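Can a robot tidy my bedroom yet? Your questions, answered as best I can

I'm Gwawr Ruddock, and I write about household machines from a small house with too much stuff in it. These are the questions that land in my inbox most often, usually on a Sunday night when people have just noticed the state of the spare room.

So can a machine do my chores or not?
Some of them, sort of. Vacuuming a flat floor is pretty well sorted, and mowing a simple lawn is close behind. Anything that involves picking up lots of different things and deciding where they live is still hard going. My favourite test is the dumped-out travel bag on a bed, because every household has one and no two are the same.

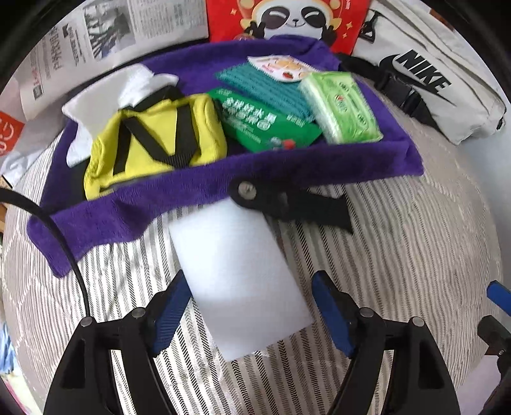
People assume the big heavy stuff will be the tricky part, but it's the soft stuff that gets them. A mug is the same shape every time you reach for it. A towel is a different shape every single time, and so is a strap, and don't get me started on fitted sheets!

Why are fingers with blue ribbed pads better than a proper hand?
I don't know that they are better, but two ridged fingers are cheap, tough and easy to understand when something goes wrong. A full hand with all its joints is a lovely thing to watch and a nightmare to keep running. For most of what I'd want done around the house (socks, packets, chargers, the odd toy) a good pinch covers it.

How do they learn a job like packing a bag?
Mostly from people doing it first, over and over, in ordinary homes. You want the messy version too — a nice clean lab bench teaches a machine about nice clean lab benches.

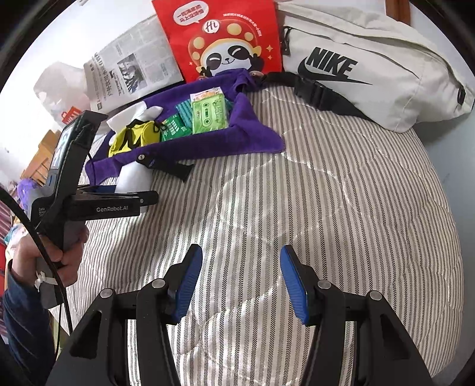 Variety is the bit I'd push hardest if I were running one of these projects. It's no good learning on a pile of identical boxes and then meeting a real bed. A purple fleece cloth with little packets and a cassette tape sitting in it, next to a floppy Nike waist bag and a paper bag with a panda on it, is much closer to what my place looks like. Every one of those wants a slightly different grip, and the paper one will crumple if you're rough with it.

What about shop floors? Surely that's easier?
Yes, if the shop plays along. Bins in the same spot, labels facing out, good light. I spent a morning at Warkari, a homewares warehouse, watching an arm called Irkix restock a bay. It worked its way through tins without a fuss, then met a bag of cushion filling and just sort of patted it. A bloke had to come over and finish the shelf.

Will it be slower than me?
For now, yes, much slower. My own trial with the Histari arm was folding 2 tea towels, and I'd made and finished a cuppa before it was done. I still cheered.

Should I buy one this year?
I wouldn't. The Ngau home unit was quoted to me at $3000 before delivery, and for that money I'd want the washing put away as well as folded. If you love tinkering, different story — go for your life and please write to me about it.

Is there anything I can do to get my house ready?
Open tubs instead of drawers, and hooks at a sensible height. Keep cords off the floor too, your robot vac will thank you. I did the hall cupboard last January and I can find the torch now, so it was worth the bother even without a robot.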